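May 11, 2022

**To:** Gorazd Stan, Virnano small grants
**From:** the Bromley bench room
**Re:** progress report no. 2, the fit-out

Hi Gorazd,

Thanks for being patient with me on this one. I know you wanted it before the end of the quarter and I kept thinking "just one more delivery and then I'll have something proper to say". Well, the delivery came, so here goes!

The short version is that the room works. It's not finished (the storage wall is still a pile of flat packs and I'll get to that), but people are working in it, the lights stay on, and I no longer have to apologise to visitors about the carpet. The carpet is gone. Underneath was a perfectly decent concrete floor that only wanted a clean and a coat of sealer, and that saved us the $1000 we'd put down for vinyl. I'd like to move that money to storage if you're happy with it, see the list at the end.

**Tables and backdrops**

You'll remember from the December report that we were going round in circles on table tops. I was keen on pale tops everywhere, the others wanted dark, and we spent far too much tea on it. We've ended up with both. The glossy black top is in and I've come round to it completely. It looks very smart, and small pale things show up on it a treat, so you're not forever patting about for something you've just put down. The downside is fingerprints. So many fingerprints! We go over it with a microfibre cloth most mornings and I've added cloths to the consumables line, which I hadn't budgeted for at all.

The green backdrop has gone up behind it too. I fought with it for most of an afternoon, mainly with the creases, and in the end hung it damp overnight and it dropped out beautifully. It hides the ugly pipework and the old noticeboard, and it's a kind colour to look at for hours on end. Majimbun quoted us for a painted wall in the same green and the cloth came in at less than half, so I'm calling that a win.
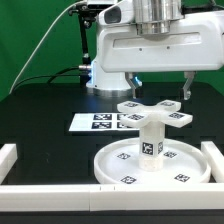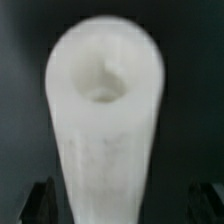
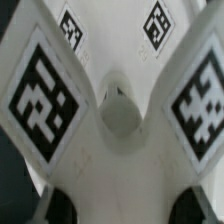 Green backdrop and black top in the first, and printed numbering in the third.

On the numbering, a quick word, as you asked how we'd keep places straight once more than one group was using the room. Printed numbers on the white surfaces have done the job nicely. I had my doubts at first (they're pale grey and I'd have gone bolder) but they don't fight with what you're working on, and "it goes near 29" is now a normal sentence in here. If we reprint I'll ask for a slightly darker ink. In strong light the pale ones are hard going for my eyes, and I doubt I'm the only one.

**Power and cables**

Less fun. The electrician found that the two sockets by the window were on the same circuit as the kitchenette, so every time someone boiled the kettle while the heater was running we lost the lot. That's been split out now and we've had no trouble for 33 days. I've still got cables running across the backs of tables that I'd like up and out of the way, and the clips I bought were rubbish, the sticky sort that let go as soon as it's warm. Brikari do a screw-in channel that looks much better and they'll cut it to length.

**Who's been in**

We logged 87 bookings this period, well up on last time, and most of them wanted a whole day. I didn't expect that. I'd set the calendar up in two-hour slots and everyone just booked four in a row, so I've changed it to half days and full days and the grumbling has stopped. There are 9 people on the regular key list now.

The one real complaint has been noise from the corridor. The door has a gap under it you could post a sandwich through. I've got a brush strip on order and I'll fit it myself.

**What's left, and what I'm asking for**

- Storage wall: flat packs are here, fixings are not. I've chased Majimbun twice.
- Cable channel from Brikari, for the backs of all the tables.
- Door strip, paid for already.
- Your okay to move the $1000 from flooring to storage. It would cover lidded tubs and a proper set of shelves for the small parts, which are living in old biscuit tins at the moment.

If you could let me know on that last one before I place the tub order I'd be grateful, as the price only holds for a little while. And do come and see it! Parking's easier round the back, and if the side door sticks, give it a good shove near the bottom.

Receipts are in the shared folder, minus the sealer one, which I'll scan as soon as I find it.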